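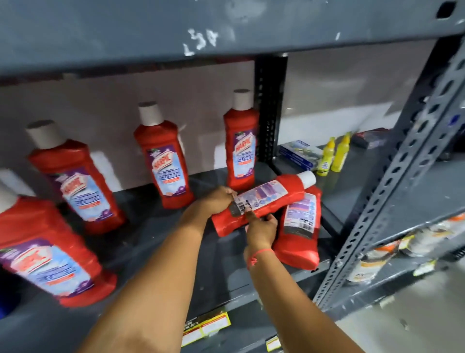
Facing standards for shelf robots: what we write down before we automate
Speaker notes, Glenys Hopkin, July 2020

Slide 1. Start with the task. Gwilliam runs a store trial at Brornton, and the job is tidying shelves: stand the bottles up, turn the labels out, bring them to the front edge. People do it by hand and the rules we give a robot come from how they do it.

Slide 2. The old rule sheet was one line: "shelf to be neat." A person can work with that. A controller can't. Read the new version out slowly:
Every bottle upright on its base.
Front label toward the aisle, no barcode showing.
Price label on the shelf edge left uncovered.
No contact with the shelf above.

Slide 3. Grip rules. Hold low on the body, never by the cap. Caps on cleaning products can loosen, and a loose cap is a spill report. Two points of contact for anything we class as a chemical. On the bathroom cleaner it goes like this, one hand to each side near the base:

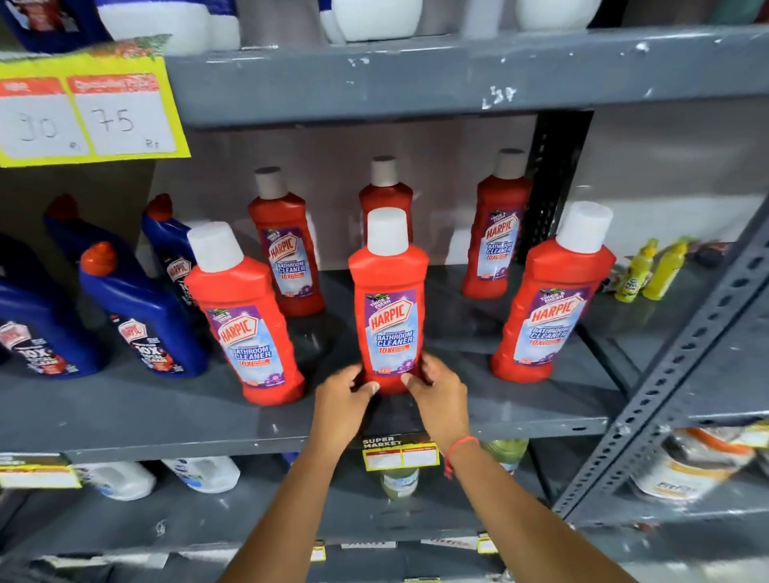
Rhiannon Kemeys wrote back on the draft that two points of contact is a rule for hands, and that a single gripper with a wide pad may be just as safe if the force is limited. She asked for the rule to name the result (no slip, no crushed wall) and leave the method open. I agree with half of that. Clause 3 now gives the result first and keeps two contacts as the default.

Slide 4. Numbers. We logged 294 bottle moves at Brornton in February against a plan of 300. The missing ones were moves we stopped ourselves when a shopper came into the aisle. Stopping counts as correct behavior. Say this twice, people miss it.

Slide 5. Order of work. Fallen or tipped items come before label turning - a bottle on its side can roll while you are busy with its neighbor. Clear space for the fingers before you close them. Don't reach over a standing row to fix the one behind if you can move the front one out first. Point to the tipped one on the right:
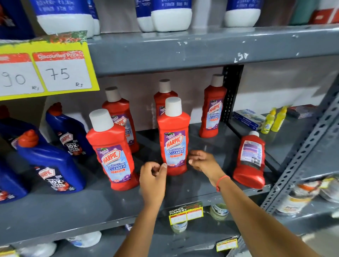 Should the robot be the one to touch it at all, Lingyun Liang wanted to know, when a bottle on its side may already be leaking? The Bornar draft says staff check first, then release the shelf to the machine. We have copied that in. It adds around 20 seconds per stop and Gulska has accepted the delay.

Slide 6. Open points. Who signs off a rule change between store visits. Whether mixed rows, two products side by side, get their own clause. Efa James has the current text, send comments to her.

Leave slide 6 up for questions.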